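Old tower, new drive, one Saturday

So the desktop has been sitting open next to my desk for 2 weeks and I finally had enough of stepping over the side panel.

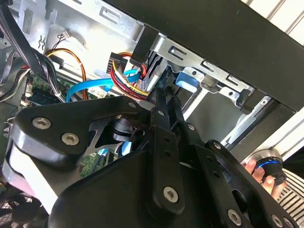 The plan was simple. Clean it out, put in a second drive, close it up, move on with my life. The drive is a Dretico, 1000 GB, bought in July and left in its box ever since. The case is older than I'd like to admit. Plain silver metal inside, slots everywhere, a blue plastic latch on the drive bay that I was sure I'd snap. Did not snap it. Small win.

Dust first. Took it out on the back step with a paintbrush and a can of air. More dust than computer in the bottom corner. Kept the fan still with a finger while I sprayed, learned that one the loud way on the last machine.

Then the cables. Whoever put this together (me) just shoved everything in the middle and shut the door. Red, yellow, black and white power wires in one big loop, the light blue SATA cable curving across and ending near them, and that twisted orange and yellow one over the top to its little white plug. I always forget what goes where so I put bits of masking tape on anything I was going to unplug. Wrote on the tape with a pen that smudges. Great.

The power plug on the old drive did not want to come out. Wiggle, don't yank. Hold the plug and not the wires, I know this, still caught myself pulling on the wires. Sore thumb.

Had 16 GB of memory in there already so left that alone. Tempted by more but the Malik sticks I was looking at cost silly money and this thing mostly does email and photos.

New drive slid in fine. Two screws on one side, couldnt find the other two, they're in the carpet somewhere. Tied the slack back with a couple of the Dutevik velcro straps from the kitchen drawer. Way better than zip ties, you can undo them when you've strapped down the wrong cable. Which I did.

Turned it on around 4pm. Nothing. Forgot the switch on the back. Flipped it, it booted, both drives showed up.

Copying photos over now, 3913 files, bar is barely moving. Side panel is still off, I'll put it back when teh copy finishes. Need to find those screws before I vacuum.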